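Notes de l'orateur – Délivrabilité des campagnes e-mail
Intervention Porton, 16 mai 2022

Diapo 1. Titre
Se présenter en une phrase. Annoncer le périmètre : authentification, hygiène de liste, cadence d'envoi. Les objets de message et la création graphique ne seront pas traités.

Diapo 2. Définitions
Distinguer taux de livraison et taux d'arrivée en boîte de réception. Le premier se lit dans les journaux SMTP, le second s'estime à partir de comptes témoins. Rappeler le cas Plallent : livraison correcte dans le tableau de bord, 70 % seulement en boîte de réception en janvier.

Diapo 3. Authentification
SPF : une seule entrée TXT par domaine, limite de dix résolutions DNS. DKIM : clé distincte par plateforme d'envoi. DMARC : commencer en p=none, lire les rapports agrégés, puis passer en quarantine. Chez Hunt, Mounir Slaoui a trouvé deux enregistrements SPF concurrents. Montrer l'avant/après, ne pas lire les lignes à voix haute.

Diapo 4. Hygiène de liste
Suppression des rebonds durs dès le premier retour. Rebonds temporaires : nouvelle tentative pendant 24 heures, puis mise en attente. Contacts sans clic depuis un an : segment séparé, une relance, retrait. Ne pas s'appuyer sur les ouvertures, faussées par le préchargement des images.

Diapo 5. Montée en charge
Nouveau sous-domaine : 1 000 messages le premier jour, contacts les plus actifs d'abord. Palier suivant si le taux de plaintes reste stable. En cas de blocage, revenir au palier précédent et attendre deux jours.
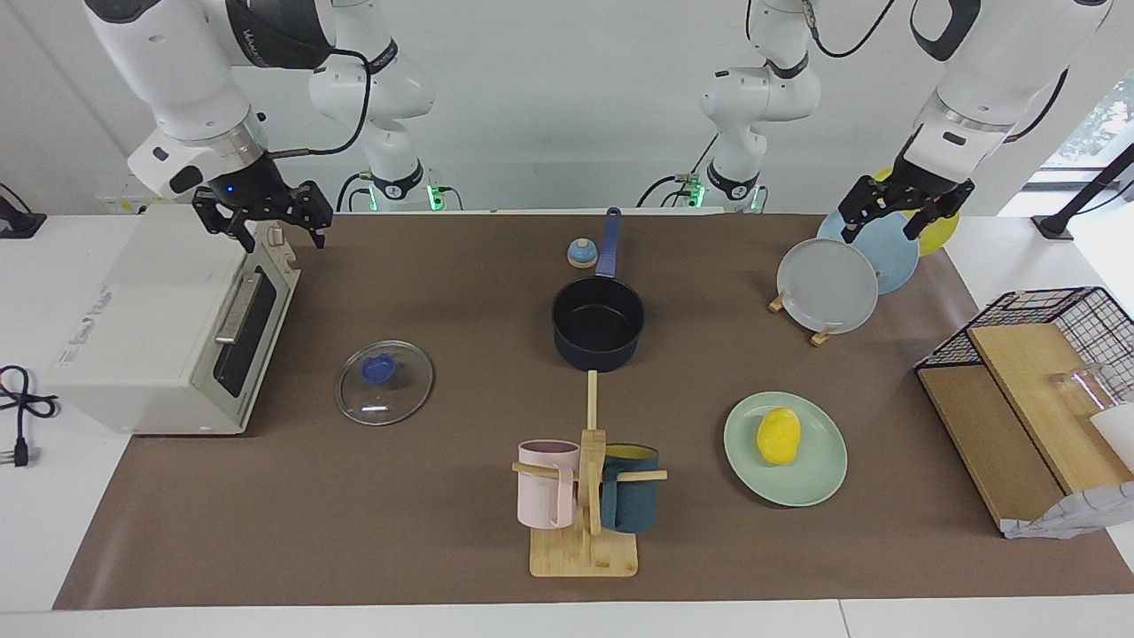
Diapo 6. Suivi
Trois courbes par domaine destinataire : rebonds, plaintes, désabonnements. Pas de moyenne globale, elle masque un incident limité à un seul fournisseur. Rodrigo Tavares reprend la parole pour le module de Skaduletti (passer la télécommande).

Diapo 7. Questions
Prévoir 20 minutes. Question probable : IP dédiée ou mutualisée. Réponse : mutualisée si le volume est irrégulier. Garder en réserve l'annexe sur l'en-tête List-Unsubscribe.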